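About Lundo

Print this page | E-mail this page

Lundo is an amateur soccer club with 6 teams and one decent field. Most clubs claim to be a family. We've been to enough annual meetings to doubt it.

Oskari Tikkanen coaches the first team. He was told a new passing system would fix our away record, and he's still waiting. Dues are $90 a season, $70 for juniors. Other clubs promise a "pathway" for that money. We promise practice at 6 and a game most weekends from June.

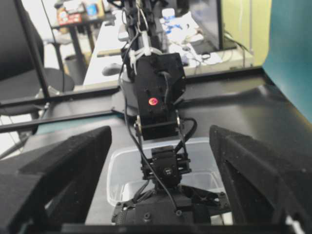

Trials are open to anyone, though we don't put much faith in highlight videos. Come and play a full half.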